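Workshop notebook, September
Kids' chair, detangler batches, and the comb question

Came in early to get the back bench to myself before the first family arrived, and I'm writing this up over lunch while it's still fresh, so forgive the wandering. Barnabás Pálfi asked me to keep better notes after the spring, when we had a lovely detangling spray for a while and then couldn't make it again to save our lives. Fair enough! So, notes.

First, the detangler. I made up small test batches using the Kelden conditioner base, thinned with distilled water, with the fractionated coconut oil going in last. Batch 2 is the one I like. It sprays in a fine mist, it doesn't sit on the hair like salad dressing, and it smells of almost nothing, and with little kids I have come to think almost nothing is the nicest smell there is. Batch 3 had more oil and looked beautiful in the bottle until I came back from sweeping up and found it had split into two layers. I shook it, it came back together, I turned to answer the phone, and it split again. I poured half of it into a jar to leave on the windowsill overnight in case I'm being unfair to it, but I don't have high hopes. Batch 5 (4 went down the sink, I misread my own handwriting on the scale sheet) has the same oil as 2 with a little more of the base, and it's a bit heavy for fine hair but might be just the thing for the thick curly heads that come in after swimming all summer.

I tried 2 and 5 on the practice heads. The mannequin with the long brown hair got the worst treatment, poor dear: I backcombed her, rubbed the back of her head on a towel, and left her like that through the morning. With 2 on one side and plain water on the other, the wide comb went through the 2 side from the ends up with only a couple of stops. On the water side I gave up and used my fingers. I know a mannequin never says ouch, so this only tells us so much. Next step is my own niece, who says ouch about everything, with her mother's blessing and a popsicle waiting.

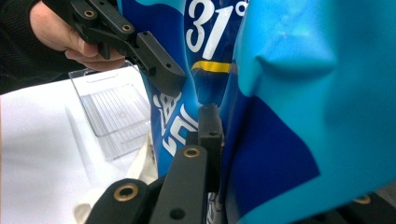
Blue packaging, held in the grippers. White table behind.

Now the combs, and this is where I expect some disagreement. We have been using the Kuroda metal nit combs for the head lice appointments, and I still think they are the better comb for actually getting through a whole head. The teeth don't spread. The trouble is the handle, which is short and slippery once there's conditioner on your hands, and by the end of a long head my thumb is sore. The Orum comb has a lovely fat handle and I was all ready to be in love with it. Then I ran it through the practice head and the teeth at one end opened up just a touch when I pulled against a snag. You could see daylight between them that you couldn't see on the other end. For a regular comb-out who cares, but for nits a gap is a gap. I've put it in the drawer with a bit of tape around it so it doesn't get mixed in with the good ones. What I'd really like is the Kuroda teeth on the Orum handle. I wrapped a Kuroda handle with self-sticking bandage and it was much comfier, but of course you can't clean bandage properly between kids, so it would need a fresh wrap every single time. Maybe a silicone sleeve that slips off and goes in the soak? Barnabás, you're handy with that sort of thing and I'm looking at you.

While I'm on the soak: I changed the disinfectant in the tall jar this morning and wrote the time on the tape, 8:15. Please, please keep writing the time on the tape. The Purkex concentrate gets measured with the cap that came with it and not with the cap from the old bottle, because the two look like twins and they are not the same size. I threw the old cap away so we can stop having this conversation. Read the label for the soak time and use the timer – the one shaped like a hen works, the white one loses its place if you bump it.

The little car chair also got some attention. The hydraulic had been sinking ever so slowly, which the kids think is hilarious but which is no good when you're doing a fringe. I tightened the two bolts under the skirt, wiped out a truly astonishing amount of hair, and sat the sandbag in it all through the second half of the morning. It sank maybe a finger's width. Better than before, still not right. I think the seal is going. The steering wheel squeak, on the other hand, is completely cured with a dab of grease, and I'm almost sorry, because one of our regulars liked to honk along with it.

Bits and pieces for whoever reads this next:

Spray bottles. The ones with the long trigger are too much reach for me but leave a nicer mist. Order some 6 more of the short ones and keep the long ones for the party table, where the grown-ups do the spraying.

Capes. The dinosaur cape needs a new snap at the neck. I pinned it for now with the pin facing out, but don't use it on a child until it's sewn.

Labels. Every test bottle has the batch number and the month on masking tape. If there's no tape on it, it isn't ours to test and it shouldn't go on anybody's hair.

To do: look at the windowsill jar first thing. Make 2 again from scratch, following only what's written on the scale sheet, with no help from memory. If it comes out the same I'll do a bigger bottle and we can talk about the niece. Ask the chair people what a new seal costs. Buy popsicles.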